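Search this forum Enter keywords Go

Getting fingerprints off a shiny kettle without losing your mind

skitent_dad
I own a Vikine kettle, chrome all over, and I have now polished it more often than I've boiled water in it. Vinegar leaves streaks. Dish soap leaves different streaks. What are you people using?

pacheco40
Dry microfiber, then walk away. The walking away is the important part.

mossbucket
Disagree with pacheco40. Dry cloth just moves the grease to a new neighborhood. Damp cloth first, one drop of soap, rinse, THEN the dry one. Takes 5 minutes. I've done mine this way since May and can see my own disappointment in it quite clearly.

pacheco40
5 minutes, for a kettle. I have 29 other things in this kitchen that need wiping and some of them are children.

wurkby_fan
Wurkby sells a polish for this. It smells like a dentist's office but it works. Keep it away from the spout.

mossbucket
Please don't put polish on something you drink from.

wurkby_fan
I said keep it away from the spout.

skitent_dad
Tried the damp-then-dry method last night. Better! Except now I can see every ceiling light in it, and the smudges show up wherever there's glare.

lintroller6
That's shiny stuff for you. Buy brushed steel next time and get your evenings back. I went brushed after 6 years of wiping and haven't looked at a kettle since.

pacheco40
Seconding brushed. Mossbucket will be along shortly to object.

mossbucket
Brushed holds grease in the grain.

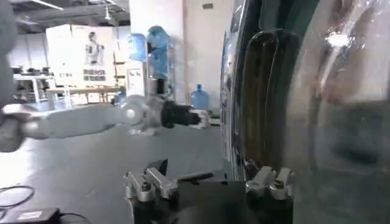
Big shiny curve, glare near the top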